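Réorganisation des postes de travail et du rayonnage d'un atelier partagé

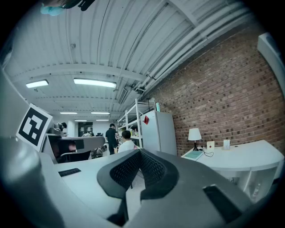
Rapport de projet – Aménagement et logistique interne

1. Contexte

Le présent rapport porte sur la salle longue de Tivport, utilisée à la fois comme laboratoire et comme atelier. Les bureaux y sont répartis sur la longueur et le stockage courant est assuré par un rayonnage métallique blanc. Plusieurs groupes s'y succèdent dans la journée. Le sujet, proposé dans le cadre du module Grundutico, demandait de réduire les déplacements inutiles et de fixer une règle de rangement applicable sans formation préalable. Le budget alloué était de 500 euros, main-d'œuvre exclue.

2. État initial

Les relevés ont été effectués en février, en période d'occupation normale. Trois types de défauts ont été retenus.

Le premier concerne le rayonnage. Les petits flacons et récipients étaient rangés avec des objets sans rapport, sans étiquette de tablette. Un même produit pouvait se trouver à deux niveaux différents selon le groupe qui l'avait utilisé en dernier.

Le deuxième concerne la circulation. Une personne debout devant les étagères se tient très près des personnes assises. Lorsque les sièges sont reculés, le passage devient inférieur à la largeur d'un chariot et l'accès au fond de la salle se fait par l'autre côté.

Le troisième concerne les plans de travail. Les bureaux servaient de dépôt intermédiaire : le matériel sorti du rayonnage y restait jusqu'à la séance suivante, ce qui réduisait la surface disponible pour les postes informatiques.

3. Méthode

Chaque tablette a été vidée, nettoyée, puis son contenu réparti en familles : flacons et récipients, outillage à main, câbles et alimentations, consommables, objets à propriétaire non identifié. Cette dernière famille a été placée dans un bac séparé, avec un délai de reprise de 8 jours.

La fréquence d'usage a été relevée au moyen d'une fiche fixée au montant du meuble. Chaque prélèvement y était noté par un trait dans la colonne de la famille concernée. La méthode est peu précise, certains utilisateurs ayant oublié de remplir la fiche en fin d'après-midi. Les écarts entre familles étaient toutefois assez nets pour établir un classement.

Les dimensions ont été prises au mètre ruban et reportées sur un plan au format Torres, logiciel retenu par la formation. La hauteur du rayonnage, mesurée au sol, est de 2000 mm. La tablette supérieure n'est donc pas accessible sans marchepied à tous les utilisateurs.

4. Solution retenue

Les flacons et petits récipients occupent la tablette médiane, à hauteur de main. Les consommables sont placés juste au-dessous. Les objets lourds descendent au niveau bas. La tablette supérieure est réservée aux articles légers et peu utilisés ; aucun récipient en verre ne doit y être posé.

Chaque tablette reçoit une étiquette frontale et des bacs ouverts, commandés chez Bistport. Les bacs fermés ont été écartés : ils obligent à lire l'étiquette puis à soulever un couvercle, et les essais ont montré qu'ils étaient laissés ouverts.

Devant le rayonnage, une bande de sol de 2 largeurs de chaise est maintenue libre. Les sièges sont ramenés sous les bureaux en fin de séance. Le déplacement du rayonnage lui-même a été étudié puis abandonné, les points de fixation muraux ne se prêtant pas à un autre emplacement.

5. Résultats

La durée moyenne de recherche d'un article a diminué pour toutes les familles sauf les câbles, dont les longueurs restent mélangées dans un bac unique. Le retour du matériel en fin de séance est mieux respecté pour les flacons que pour l'outillage à main. Le budget n'a pas été dépassé, les étiquettes ayant été imprimées sur place.

6. Limites et suites

La période d'observation est courte et ne couvre pas les semaines de soutenance, pendant lesquelles la salle est plus chargée. L'éclairage au droit des tablettes basses n'a pas été mesuré. Il reste à séparer les câbles par longueur, à vérifier la charge admissible du niveau bas et à désigner un emplacement pour le marchepied, actuellement rangé dans le couloir.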